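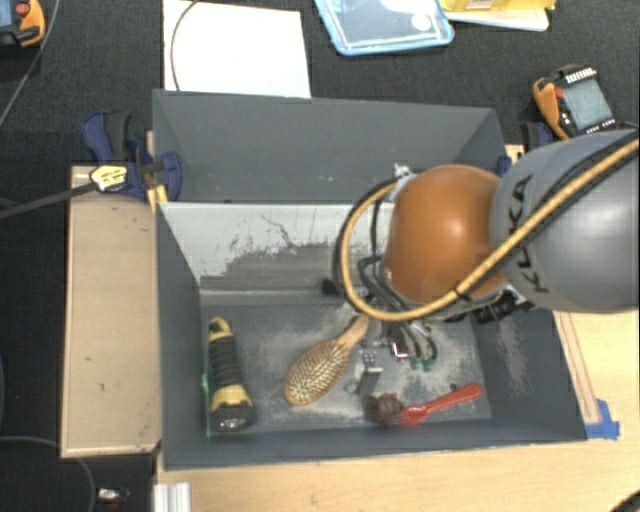

Hakirora Operators Board > Dispatch & Reservations Team

Thread: Flight tracking and airport pickup times, who sets the grace period?

northgate_sedan
We run 7 cars, mostly airport work, and moved our reservations over to Wunier in July. The old system let me type a pickup time and that was that. Wunier wants to tie every airport job to a flight number and move the pickup when the flight moves. Fine so far. My problem is the wait time clock. It starts at the adjusted landing time, and our contract with a hotel says the clock starts at the scheduled pickup. So I have invoices that don't match the contract and a hotel accounting office that sends them back.

Is there a way to keep the flight tracking for dispatch but bill from the original time? I have looked through the rate settings and can't find it.

plainfield_dispatch
There is, but it isn't under rates. Open the account, go to Service Rules, and look for "Wait basis." You get Scheduled, Adjusted or Chauffeur On Location. Set it to Scheduled for that hotel only. The default for everybody else stays what it was.

It will not fix trips that are already closed. You have to reopen those.

northgate_sedan
Found it. Thanks. I had Service Rules collapsed and never opened it.

Reopening closed trips is going to be a pain. Is there a bulk option?

plainfield_dispatch
No bulk reopen that I know of. You can bulk edit if the batch hasn't been exported to accounting. Once it has been exported you go one by one.

rivercoach
I would think hard before billing wait from the scheduled time on airport jobs at all. If the plane is an hour late and you know it's an hour late, your driver is at home or on another run. Charging the client for that hour is asking to lose the account. I don't care what the contract says.

northgate_sedan
The contract was written by the hotel. It works the other way too. If the plane is early we eat it. And they get a flat 4 quarter-hours free on international arrivals. They wanted it simple so the front desk could quote guests without looking anything up.

rivercoach
OK, that's different. Still wouldn't sign it.

Brijesh Gautam
We do it the way rivercoach describes. Adjusted landing time, then a grace period, then quarter-hour billing. Domestic gets two quarters and international gets four. The grace period is printed on the confirmation email so there is no argument later. Before we put it on the confirmation I was writing credits every week.

One thing to check in Wunier: the flight feed reports landing and gate arrival as two separate times. Ours was set to landing. At a big airport the taxi time alone can use up your grace period. I switched to gate arrival and complaints dropped.

marlow_transport
Gate arrival is not always there though. For regional carriers I get a landing time and the gate field is blank until somebody updates it. Then the job sits in the queue with no pickup time and the driver calls me.

Brijesh Gautam
Set a fallback. It's on the same screen: "If gate time missing, use landing plus." We have it at 15 minutes.

marlow_transport
I don't have that field. Which plan are you on?

Brijesh Gautam
The middle one. It may not be on the basic plan. I would ask support before paying for an upgrade.

marlow_transport
Asked. It's not on basic. The upgrade isn't worth it for the few regional flights I get, so I'm going to keep doing those by hand.

oldtown_limo
I'll be the one to say it. For a fleet under ten cars you don't need any of this. I have a spreadsheet, a phone and a free flight app. When the plane moves, I text the driver. I have done it this way a long time and my invoices match because I type them myself.

plainfield_dispatch
How many airport jobs do you do in a month? I was doing it by hand up to 200 and it was manageable. After that I was missing changes at night. Two missed pickups cost me more than a year of software.

oldtown_limo
Less than that. But I also don't get returned invoices.

Kyung-tae Hong
Both can be true. We went through three systems. Solanki was first and it was good at reservations and weak on billing. Then Durkholm, where the billing was fine and the driver app kept logging people out. We have been on Wunier since. None of them read your contracts for you. Whoever sets up the account has to sit down with the contract and go through the rules line by line. We skipped that on our first corporate account and spent a month sorting out the statements.

What I would suggest to northgate_sedan is to make a test account with the hotel's rules, enter a few fake trips with early and late arrivals, and look at the invoices before you send anything else out.

northgate_sedan
That's a good idea. I'll do it tonight. Does a test account count against the trip limit? We are on the 1,000 trip plan.

Kyung-tae Hong
It does if you close the trips. Leave them in draft and preview the invoice. Draft trips don't count.

rivercoach
Durkholm fixed the logouts, by the way. We use it. The driver app has been fine for us on newer phones. On older ones it still drops if the driver switches over to maps.

Kyung-tae Hong
Good to know. My drivers all switch to maps, so that would still be a problem here.

northgate_sedan
Update. I ran six draft trips with Wait basis set to Scheduled. Five came out right. The one with the early arrival charged wait from the driver's on-location time and I don't know why.

plainfield_dispatch
Check if the driver tapped On Location in the draft. If that status is filled in and it's earlier than the scheduled time, it overrides. There is a box called "Ignore early arrival." Check it.

northgate_sedan
That was it. All six match now. I sent the hotel a sample invoice and they approved the format. I'm reopening the closed trips one at a time, starting with the oldest.

Brijesh Gautam
Write down the original invoice number before you reopen. It issues a new one when you close it again, and their accounting will want both.

northgate_sedan
Did the first two without doing that. Going back to get the numbers out of my sent mail.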